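Company > About us > Who we are and how we keep stores

About Ferar

Ferar installs and maintains counter and back-office equipment for independent shops, dental practices, small warehouses and trade counters. The work is mostly mounting, cabling, power supply replacement and fault finding. We do not sell equipment outright, apart from consumables and cable, and we do not write software.

The company was formed when Lyle Montoya and Carolina Tavares left the field service side of Zestex and took on a single maintenance contract between them. There are now five of us. We hold maintenance agreements covering 68 sites, all of which can be reached and returned from within a working day. Larger roll-outs are carried out as a subcontractor to Grokeo, who handle the project management and the client paperwork.

Premises

We occupy a ground-floor unit at Saarinen Court. It consists of a workshop, a goods-in bay and a meeting room which doubles as the place where test assemblies are left running overnight. Customers are welcome to bring equipment to the unit by arrangement. There is no public counter.

Stores

Most enquiries we receive from prospective clients concern response times, and response times depend largely on stores. A fitter who leaves the unit without the right power lead will lose more time than one who is stuck in traffic. For that reason we describe the stores arrangement in some detail on this page.

Stock is divided into three classes. Class A is equipment in daily use by whoever is on shift: hand tools, power tools, leads, tape and small parts. Class B is spares held against named contracts. Class C is equipment awaiting test, return or disposal. Class A is kept in a cabinet in the workshop. Class B is on racking in the goods-in bay, and Class C is on a separate shelf which is cleared at the end of each month.

The cabinet has metal doors and white shelves. The upper shelf takes the items that are fetched most often. The cordless drill stands upright on its battery base at the left-hand end, next to the small box, and is returned to that position after use. Open-fronted bins are used in preference to lidded ones so that contents can be checked without taking the bin down. Small parts are an exception and go in a transparent case.

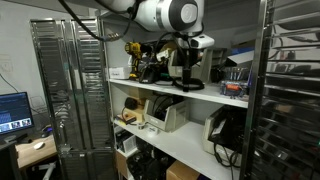
Class A cabinet, upper shelf. Drill to the left, small parts case to the right.

The stock list currently runs to 541 lines across all three classes. Each line records a description, a class, a shelf position and a minimum quantity. When the quantity falls below the minimum, the line is flagged and Carolina Tavares raises an order. Tools have no minimum quantity but do have an inspection interval, which is twelve months for mains-powered items and six for anything with a battery.

Shelf positions are recorded by level and by left, centre or right. We tried a finer grid with numbered squares and abandoned it. Fitters were putting items back in the correct third of the shelf and ignoring the square number, so the list was wrong most of the time while the cabinet itself was perfectly usable.

The middle level takes bulkier items and anything with leads attached. Cable is coiled before it goes back, over-under for anything longer than two metres, and secured if it is to go in a van. Leads that belong to a particular device stay with that device. A lead found on its own goes in the unassigned tray until it has been identified or until the monthly clear-out, whichever comes first. 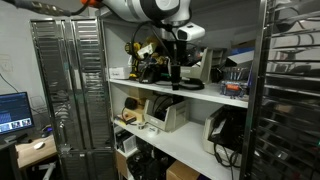

Class A cabinet with doors open: upper and middle shelves.

Vans and kit

We run four vans, each carrying the same base kit, plus whatever the job sheet calls for. Base kit does not come out of the cabinet and is not returned to it. It is checked against a printed list every February and again in late summer. Fitters sign for their own van.

Job kit is drawn from the cabinet on the morning of the visit and booked out against the job number. It should be back on its shelf by 17.30. If a visit overruns, the fitter leaves a note on the stock list so that the early shift does not go looking for a tool that is still on the road.

Test and repair

Equipment brought back from site is tested before a decision is made on repair. The test consists of a visual inspection, a continuity check on all leads, a power-on under supervision and a soak period of at least eight hours. Results are sent to the client in writing. We do not carry out board-level repair and will say so at the outset if that is what the fault requires.

Items that pass are returned with their original leads. Items that fail are either returned as they are or sent for recycling, according to the client's instructions. Packaging is reused where it is sound.

Booking in and out

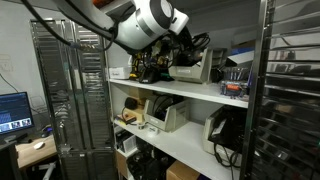

Booking is done by the person who handles the item, at the time they handle it. We have kept to this since the first year, when entries were made in a batch on the last afternoon of the week and the list could drift a long way from the shelves. The arrangement of the workshop is meant to make it easy: the desk with the monitor is on the other side of the chrome wire rack from the white shelves, so an entry can be made before the item leaves the room. Cardboard boxes are allowed on any level, including the bottom one, provided that the box has a line of its own on the stock list. Mixed boxes are listed as mixed and are opened and sorted at the monthly clear-out.

Responsibilities

Lyle Montoya is responsible for site work, van kit and inspection intervals. Carolina Tavares is responsible for stock, purchasing and contracts. Either can quote for new work. Quotations are itemised and separate labour, travel and materials. They remain valid for thirty days.

New maintenance agreements begin with a site survey, during which we record every device, its lead set and its power supply. The survey determines which Class B spares we hold for the contract. A copy of the record is given to the client and remains theirs if the agreement ends.

© Ferar. Ground floor, Saarinen Court. Contact the office | Terms of service | Back to top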